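Temora Channel-Tufted Sofa
Assembly, Placement and Care Guide
Section 4: Placement, Leveling and Surface Care

Read this section after the back, base and arms have been joined as shown in Section 3. Keep the sofa off its feet until step 4.1.3 is complete. Keep this guide for later use.

4.1 Placement

1. Choose a level floor area. Measure the doorway and the path to it before moving the sofa.

2. Remove the outer carton film. Do not use a knife on the film. Pull it apart by hand at the taped seam. A blade that passes through the film will mark the cover, and cuts of this kind are excluded from the warranty.

3. With one person at each end, tip the sofa onto its back on a clean blanket. Thread the feet into the base plates by hand until seated. Do not use a power driver.

4. Return the sofa to its feet. Lift from the base rail at both ends. Do not lift by the arms, the piping or the puffed panels.

5. Leave a gap of 2 inches between the sofa back and the wall. Increase the gap if a baseboard heater is installed on that wall.

CAUTION: Direct sun will yellow light-colored leather. Cream and white covers should be kept out of direct sun or placed behind a lined curtain.

4.2 Leveling

1. Sit at the center of the sofa, then at each end. Note any rocking.

2. Turn the foot at the low corner counterclockwise until it touches the floor. Check again from each end.

3. Place a felt pad under each foot on wood or tile floors. Replace pads when the felt is worn through to the adhesive.

NOTE: If the sofa still rocks after both front feet have been adjusted, check the joining bolts at the arms. See Section 3, step 9. A loose bolt will also produce a clicking noise when a person sits down.

4.3 Setting the panels

The cover is divided into padded horizontal panels by deep stitched seams. The fill is compressed for shipping and does not recover evenly. Panels may look flat or uneven on delivery.

1. Start with the top panel. Press with the flat of both hands from the center toward the ends.

2. Work down one panel at a time. Use light, even pressure.

3. Run a fingertip along each seam to bring the raised piping back into line. Do not pull on the piping.

4. Leave the sofa overnight, then repeat steps 1 to 3 on any panel that remains flat.

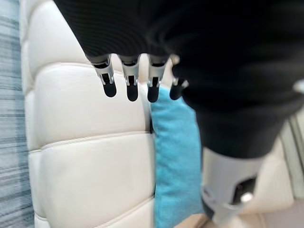

Uneven fill is most common near the arms, where the shipping straps sit. Small creases running across a panel are normal in leather and will soften with use. A crease that follows the seam and shows bare thread is a fault. Contact the Handura service desk before using the sofa further.

4.4 Routine cleaning

1. Vacuum the seams weekly with a soft brush head on the lowest suction setting. Crumbs and grit left in a seam will wear the stitching.

2. Wipe the panels with a dry white cotton cloth.

3. For marks that remain, dampen the cloth with distilled water and wring it out fully. Wipe the whole panel from seam to seam. Wiping only the mark can leave a ring.

4. Dry with a second cloth. Do not use a hair dryer.

5. Apply Luo leather cream every February and August. Use a coin-sized amount per panel and keep it out of the seams. Cream that dries in a seam can be loosened with a soft toothbrush.

CAUTION: Do not use saddle soap, ammonia, bleach, alcohol wipes or furniture polish. Test any product on the underside of the base first and wait for the test area to dry.

4.5 Dye transfer

New denim, dark knitwear and dark throws can leave color on a light cover. Wash dark throws before placing them on the sofa, and do not leave them in one position for long periods. Treat blue or gray marks with Hendau Stain Remover as directed on its label. Old marks may be permanent.

4.6 Service

Quote part number 41 when ordering replacement feet. Felt pads are supplied in packs and have no part number. The cover is rated for 2,000 hours of seated use between inspections of the seat webbing. Household users may inspect once a year.

Section prepared by Zhenhua Kang. Checked by Guangming Yuan.
Revision 2, Wednesday, September 21, 2022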